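4. Shop-floor chores, or why the repair trade can relax

Our question for this section was simple enough to fit on a mug: can a machine do the dull jobs yet? The household half (socks, mostly) is in section 3. For the shop floor we chose taking apart and refitting old desktop computers, a job Hileleck had listed as "low skill". None of the people who wrote that list can have met a memory clip.

The software was Tillodari, which plans the arm movements, with Edska on top deciding what to do next. We logged 1,643 attempts across the term. The plan had said 2,000, but the plan was written in May by people who had slept.
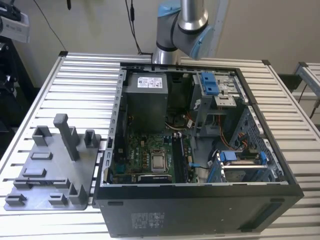
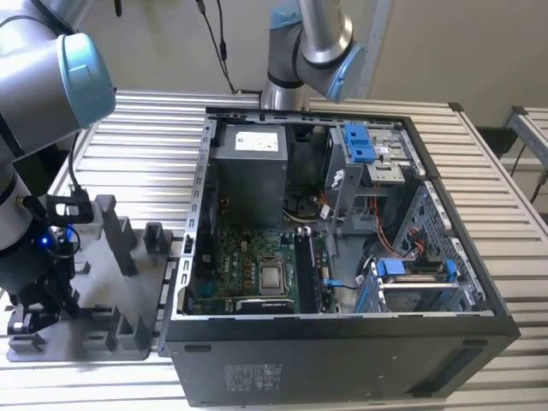 Large parts that sit in a predictable place went well enough. Cables did not. A cable is never where it was last time, and Edska treats each one as a fresh insult - on 2 occasions it stopped altogether and asked for a human, which we marked as good judgement. Small parts fell somewhere in between, and often on the floor.

We also timed ourselves doing the same job by hand. The slowest member of our group was still 4 times faster than the arms, and she was eating a sandwich. The arms, to be fair, did not complain about the marking scheme.

Section 5 covers the Zoubi test, where we moved the fixture slightly and regretted it.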